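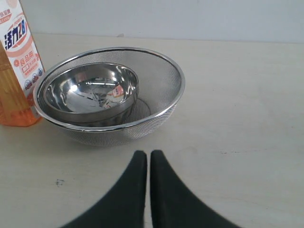
A small mixing bowl set inside a stainless steel mesh colander.

Care of Stainless Steel Kitchenware
Household Guidance from the Ivinham Home Extension Office

Stainless steel is the most common material in the kitchens our office visits, and most of the questions we receive about it concern spots, clouding and stuck food. The guidance below applies to bowls, colanders, strainers and plain steel saucepans. It does not apply to nonstick or enameled pieces, for which the maker's instructions should be followed.

Everyday washing

Wash steel items in hot water with a mild dish soap and a soft cloth or sponge. Rinse well and dry with a clean towel right away. Ivinham tap water is hard, and drops left to dry will leave white rings.

Do not use steel wool. It scratches the finish and may leave bits of metal behind that later rust. Bleach and cleaners containing chlorine should also be kept away from steel, as they can pit the surface.

Mesh colanders and strainers

Rinse mesh as soon as it has been used. Starch from pasta, rice and potatoes sets quickly and is much harder to remove once dry. Hold the colander upside down under the tap so that the water pushes food out the way it came in.

If the mesh is already clogged:

Fill the sink with hot water and add 2 tablespoons of baking soda.
Soak the colander for 90 minutes.
Brush the outside first, then the inside, with a soft nylon brush.
Rinse and shake dry. Stand it on its rim until no water remains where the mesh meets the band.

Do not press on fine mesh with a spoon handle or knife tip. A stretched opening cannot be repaired.

Water spots and rainbow marks

Wipe the surface with a cloth dampened with white vinegar, rinse, and dry. Rainbow-colored marks come from heat and are harmless. They respond to the same treatment, although older marks may need a second pass.

Uriel Olivares of our Stitville branch recommends keeping one lint-free cloth for steel only - a cloth that has touched cooking oil will leave streaks on every bowl it dries.

Salt and acidic foods

Salt should be added to a pan only after the water is boiling. Tomato sauce, lemon juice and brine may be mixed in steel but should be moved to glass or plastic for storage. Limit contact to 12 hours.

Storage

Bowls may be nested by size. Place a paper towel between polished pieces to prevent scuffs, and store mesh items at the top of the stack, where no weight rests on them. Damp cabinets should be left open for a time after the dishes are put away.

Printed copies of this sheet are available at the Stitville branch. Questions may be directed to Toàn Giáp at the Ivinham front desk, extension 960. The sheet on cast iron will be reissued in January.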